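Three Weeks With the Restora Simulator

Print this post | E-mail this post

I have been using Restora, the indoor simulator from Flulidier, since March. It comes as a download with a set of ready-made rooms, and you drive a virtual mobile robot around in them before you risk a real one on your own floors. I bought the single-user license and ran it on my desktop in the evenings.

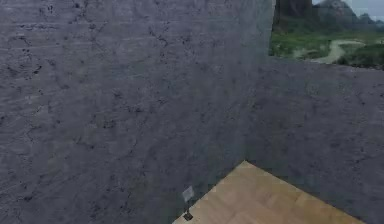
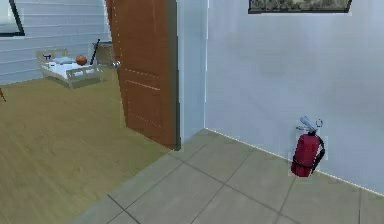 Restora costs 51 dollars a month, with a free trial of 10 days, and the trial has all the rooms unlocked. Setup took me nearly 30 minutes, most of it downloading. The rooms are better thought out than I expected at this price. The open door beside the bed area makes a good test, with wood-look floor on one side and gray tile on the other, and a red fire extinguisher against the wall on the tile side. I set that extinguisher as a goal and had my planner find its way there from the bed. It hit the door the first few times. After I widened the safety margin by a hand's width it got through.

The plain gray corner was harder. My localization code looks for features on the walls, and mottled plaster all looks alike to it. The small sign on its stand at the foot of the wall was the only thing near the floor that it could hold on to. I lost a whole evening there, but I would sooner lose it in software.

There are things I don't like. Textures go soft up close, and that matters if you train anything on the camera feed. Saving a run takes 3 separate menus. The manual covers the older version in places, and support took a while to point me to the right page.

I also tried Orlandini's package last year. It looks sharper but would not run well on my machine. For a hobby builder with an ordinary computer I would pick Restora – at least for the trial. I plan to keep paying for it until my base is driving in the garage.

Recent posts
Fultberg wheel kit: first assembly
Choosing a battery for a small base
Orlandini on an old desktop
Cleaning up my planner settings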